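4.3 Preparing the feeder for a pet sitter

This section explains how to give a sitter limited access to your Plinorance feeder while you are away. Please finish section 4.2 (Feeding times) before you start. You need the Brurkel app on your own phone, and the feeder must be connected to your home network.

1. Open the Brurkel app and select your feeder from the list.

2. Touch Settings, then Access, then Add sitter.

3. Enter the e-mail address of the sitter. The sitter receives a code, which stays valid for 28 hours. If the code is expired, repeat this step.

4. Choose the length of the access. The longest possible time is 21 days. For a longer trip you must extend the access from your own phone.

5. Choose what the sitter is allowed to do. "Feed now" lets the sitter give an extra portion. "Change plan" lets the sitter move the feeding times. We recommend to leave "Change plan" off.

6. Set the daily limit of extra portions. The factory setting is 2.

7. Touch Save. The light on the front of the feeder blinks green and then stays green.

Note: The sitter can not see your other devices, your payment data or the feeding history from before the access started.

Note: If you own the Barton model, the buttons on the lid stay active during sitter access. To lock them, hold the lower button for 9 seconds until you hear one long tone.

CAUTION: Do not use the feeder as the only source of food for a pet that takes medicine with the meal. The feeder does not detect if the pet has eaten.

CAUTION: Keep blankets, towels and pet bedding away from the food outlet. Fabric that lies in the bowl can block the portion wheel.
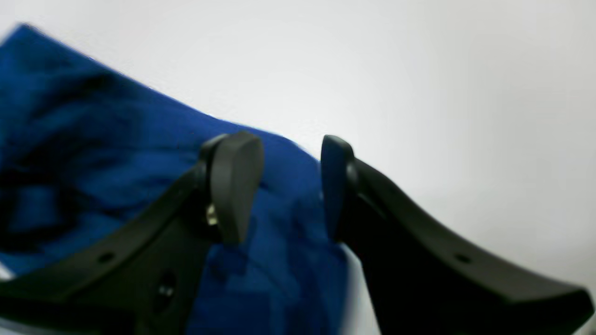 Figure 4-6. Blue cloth with folds.

8. Ask the sitter to try "Feed now" one time while you are still at home. One portion must fall in the bowl.

9. If no portion falls, check that the lid is closed completely and the Sawatzky drying bag is not lying over the outlet. Then try again.

To end the access early, open Access, touch the name of the sitter and select Remove. The feeding plan continues without change.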